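Winter Clothing Exchange Moves to the Shearer Building
January
By Nataša Stoyanova

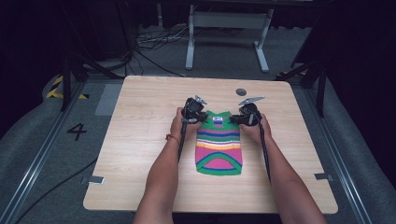

The children's clothing exchange has outgrown the front room on Gernis Street and will run from the ground floor of the Shearer building for the rest of the winter. Families brought in 927 items last season and took home all but 347 of them, and the leftovers filled the old room to the point where the door to the coat closet would no longer open. The new space has shelves along two walls and a proper sink. Sweaters are what we need most, in any size from toddler up. Bright ones go fast, so if you have something like the small striped knit with the green collar and the big pink section at the bottom, please bring it in while there is still cold weather left to wear it in.

Drop-off is at the side entrance on Vorura Lane, between 2 and 6 in the afternoon. Please do not leave bags on the step after hours. We lost a good snowsuit and several pairs of boots to rain in the fall, and the building owner has asked us to keep the lane clear for deliveries.

Clothes should be washed and ready to wear. Small repairs are fine if you tell us about them – a missing button or a loose hem can be pinned with a note, and the mending group will take it from there. We cannot use items with broken zippers this year. Replacing a zipper on a child's coat takes most of an evening, and the pile from last winter is still waiting.

A word about knitwear. Several wool sweaters came in last year that had shrunk in a hot wash and felt stiff. These can't go back on the rack, but they are welcome in the craft bin, where they get cut up for mittens and chair pads. For sweaters you plan to pass on, wash them cool and dry them flat. Hangers stretch the shoulders. If the label inside the neck has faded, write the size on a piece of masking tape and stick it to the front.

Sorting is by size, not by age. The racks start with the smallest sizes near the door. Coats are kept apart from everything else and limited to two per family until the end of the month. After that, take what you need. There is no charge and no form to fill out, and you do not have to bring something in order to take something.

Stukasus, the shoe repair shop next door, has offered to put new laces in donated boots and skates. Leave them in the gray tub by the sink. Skates have been requested by 3 families so far, all for sizes under a youth 2.

The mending group meets upstairs at 7 in the evening and can use more hands, along with dark thread and flat buttons. The stairs are steep and the elevator is out until the part comes in – call ahead if you need to work on the ground floor and we will set up a table there.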